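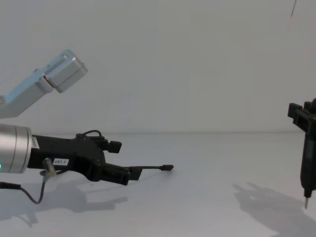 La red de bibliotecas de Torres presentó en March su plan de préstamo de lectores electrónicos, adjudicado a la empresa Lulumia tras dos convocatorias desiertas. El contrato comprende 136 unidades del modelo Zomance, con pantalla de tinta electrónica y batería sustituible. El pliego dedica un apartado entero a la identificación de los equipos: cada lector llevará en un costado una etiqueta blanca pequeña con caracteres oscuros, similar a la que se aprecia aquí sobre el cuerpo negro mate de la pinza. Se descartó el grabado en la carcasa por su coste.

El catálogo inicial consta de 1.177 títulos, gestionados mediante la plataforma Brostari. Carolina Garcia, responsable técnica del plan, reconoce que la sincronización sigue siendo lenta en las sucursales más pequeñas.
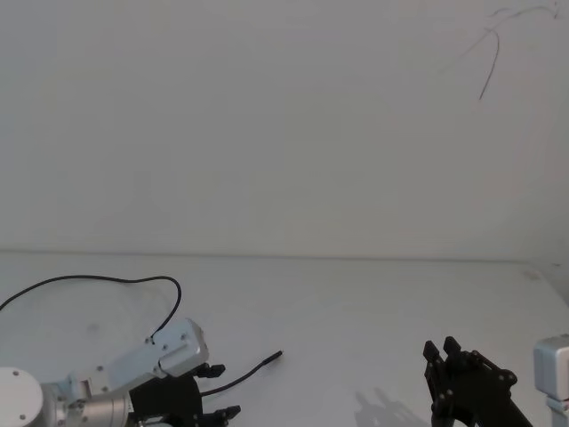 El fabricante se ha comprometido a publicar una actualización del sistema antes del verano. Su director de producto, Ragnvald Bråten, sostiene que el retraso afecta únicamente a la primera descarga. El préstamo se extenderá a siete sucursales y cada usuario podrá retener un solo dispositivo.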